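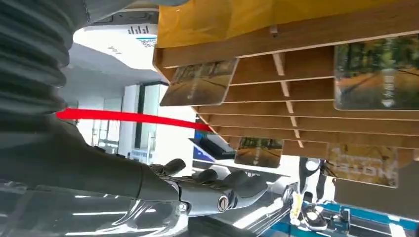

I have a postcard rack in my kitchen and I think you should have one too. Maybe a different size, maybe in the hallway, but a proper slotted rack, the sort a museum shop or a train station kiosk would use, with real cards standing in it that you can pull out and put back.

I know how this sounds. We all carry thousands of pictures in our pockets. My phone says I have 2564 from last year alone, and I love some of them dearly, and I could not tell you the last time I looked at one on purpose. The rack I look at every morning while the coffee drips. I move a card from the bottom to the top, I find one I'd forgotten, I put it back in the wrong slot (there is no right slot!) and I go to work in a better mood.

Let me make the case for plywood first. Wire racks are fine, and the spinning ones are a joy in a store, but they squeak and they bend the corners, and a card in a wire pocket always looks as if it's for sale. A light plywood rack with narrow slots and thin dividers looks like furniture. It warms up a white wall. You can see the layers along the edges, and if a screw shows on the front, leave it showing. I was tempted to fill mine and paint over it, and Valter Coelho, who builds these in his garage on weekends, talked me out of it in one short sentence: "Then how will you take it apart?"

He was right, too. I've had it apart twice. The first slots he cut for me were too tight, and the thicker cards had to be shoved in until they buckled. If you're making your own, cut a scrap piece and test it with the fattest card you own, the kind with the rounded corners and the shiny finish. A little slop is good. Cards should lean. A card that leans at its own angle gets noticed, and a row of them standing at attention starts to look like a filing system.

Now, what goes in it. This is where I get worked up, and where my friend Elfriede Brandes and I have been disagreeing since February. She sorts hers. Mountains here, coasts there, cities by country, with the paintings in a row of their own at the bottom. It's beautiful, I'll admit it, and when you ask her for the card of the harbor at night she has it in her hand before you've finished asking. But I think a sorted rack goes quiet after a week. You stop seeing it! Mix them up and a plain country road ends up beside a gaudy hotel pool from decades ago, and each one gets stranger and nicer for the company.

I'd go further and say the dull cards are the best ones. Everybody keeps the sunset. Keep the road with some trees on it. Keep the parking lot, the municipal fountain, the view of a lake that could be any lake with the name printed across it in small letters. Those are the cards that make a visitor stop and ask, and then you get to tell the story, or admit you don't have one.

Mine holds 60 at a time if I double up, and I try not to double up. I'm happier with 33, which leaves gaps. The rest live in a shoebox and take turns. On Saturday, usually while something is in the oven, I pull out a handful and swap in a handful more, and it takes as long as it takes. Kha Phí does the same thing with her kids, who each get a row to fill however they want, and one row has been nothing but horses for as long as I've been visiting.

Two complaints come up whenever I talk about this. The first is dust. Yes, a rack collects dust in the slots, and a dry paintbrush gets it out in a minute. The second is sunlight, and that one I take more seriously. I lost a lovely set of blues by keeping the rack across from a south window, and they're now all the same pale green. Pick the dim wall. If you've got something precious, put a copy in the rack and the real one in the box.

And please, write on them. Send some! A rack that only fills up is missing half the fun. I mailed 26 cards out of mine over the winter, picking each one for the person (the ugliest fountain went to Eifion Mostyn, who sent back something even uglier), and the empty slots filled up again by spring without my buying a single new card.

If you want to start small, start with one row. A strip of plywood with a groove down the middle will hold five or six cards on a windowsill or on top of the fridge, and you'll know within a month if you want the whole rack. Valter says he's happy to cut grooves for anyone who brings their own wood.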